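Setting Up a Home Workbench for Kids' Build Projects

Posted 2022-03-18 by Zulkifli Lumenta
Filed under: Workshop, Kids' Projects, Storage

These notes cover the bench, the tools and the consumables for children between 8 and 12 working on take-home engineering projects: motorized cars, crank toys, cardboard mechanisms, simple battery circuits. They assume one adult in the room and a table that has other uses during the week.

Bench height

Standing work goes best with the surface slightly below the child's elbow. Measure with the arm hanging and the forearm bent level, then subtract 2 inches. For sawing and drilling, subtract another inch or two. If the table is too high, raise the child with a wide, flat platform that covers the full standing area. A step stool is too narrow for this. Children step sideways when they reach for a tool, and a stool has no sideways.

A folding table is acceptable for glue and wiring. It is not acceptable for sawing. If a folding table is all you have, clamp a bench hook to something heavier and saw there.

Covering the surface

Plain kraft paper is cheap and can be written on, so measurements and wire colors end up next to the part they belong to. Tape it on the underside of the table. Tape on the top surface catches sleeves and collects hot glue.

Hot glue should be kept off paper entirely. Use a silicone baking mat at least 16 inches wide and park the gun on it, nozzle down, stand open. Cured drips peel off when cool. Retire the mat from kitchen use permanently and mark one corner so that it does not drift back into the baking drawer.

Cutting mats are for knives only. Heat warps them, and a warped mat will not lie flat again.

Parts storage

Open trays beat lidded boxes for anything in current use. Lids get put on top of other trays, and the parts under them are then considered lost. Keep lidded boxes for stock.

Small tiered display racks of the type sold for spice jars or nail polish work well for paint and glue bottles. Load the back tier first and unload it last. If the rack slides when a bottle is pulled out, put a strip of shelf liner under its feet.
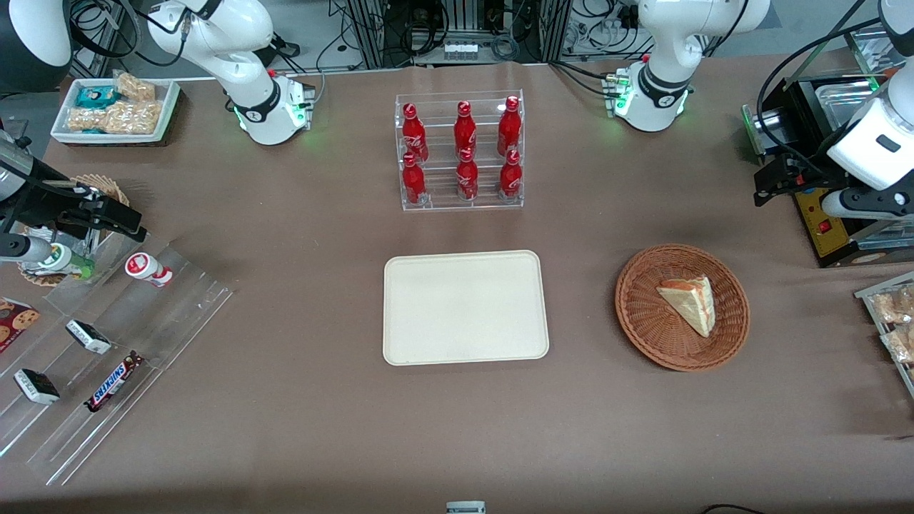 Sort fasteners by diameter first and length second. Most kits use M3 screws, and a child can pick the right length by eye once the diameters are separated. Sorting by project sounds sensible but produces six half-empty bags of the same screw.

Label with a word and a sample. Hot-glue one screw, one washer or one bead to the front of the tray. Yuzhen Xu suggested this in the comments on the July storage post, and it has held up better than printed labels, which curl at the edges after a season in an unheated garage.

Batteries

Store loose cells in a plastic case with individual slots. Nine-volt batteries need tape over both terminals, or the original cap, before they go in any drawer. A nine-volt touching steel wool or a handful of screws can start a fire.

Use a battery holder with a switch for every motor project. Twisted bare wire on a cell is hard on the fingers if it shorts. Do not mix old and new cells in one holder. Remove the cells when the project goes on the shelf; leaked alkaline residue on the spring contacts can be cleaned with a cotton swab and a little white vinegar, followed by a wipe with a barely damp cloth and a full day of drying. Wear gloves for this, and leave it to the adult.

Button cells are kept out of the kids' bench altogether. If a project needs one, the adult installs it in a holder closed with a screw.

Hand tools

Buy fewer and better. A short list that covers most camp-style projects:

Junior hacksaw with a fine blade
Two small bar clamps
Hand drill with side handle
Phillips screwdrivers, No. 1 and No. 2
Wire strippers with fixed notches, not adjustable
Flush cutters
Steel ruler with cork backing
Safety glasses in a child's size, one pair per child

Adult safety glasses leave a gap at the cheek on a small face. The child's size is worth ordering separately.

The saw cut should be started by pulling backward three or four times with light pressure. Clamp the work within a hand's width of the cut. Chatter means the clamp is too far away or the blade is in backward. On most junior hacksaws the teeth point away from the handle, but check the packet.

Cardboard

Corrugated board bends cleanly along the flutes and badly across them. For a cross-flute fold, score one face lightly with the back of a table knife and fold away from the score. For axles, line the hole with a short piece of drinking straw and glue the straw to the board, keeping glue off the inside. A wheel that wobbles usually has an off-center hole. Find the center before cutting the wheel out, with the compass point mark still visible.

Cleanup

Allow a quarter of the session. Order of work: unplug the glue gun, return blades, return batteries, then parts, then paper. Run a magnet wrapped in a sandwich bag over the floor. Turn the bag inside out over the tray and the screws drop in without a fight.

Unfinished projects go in a shallow box with the child's name on the short side, facing out. Loose parts go in an envelope inside the same box. A photo of the wiring, printed or kept on a phone, saves a good deal of rework the following week.

Comments (2)

Jianhua Du
What silicone mat thickness do you use? Mine slides on kraft paper.

Zulkifli Lumenta
The thicker ones slide less. Two dots of removable putty under the front corners will hold a thin one.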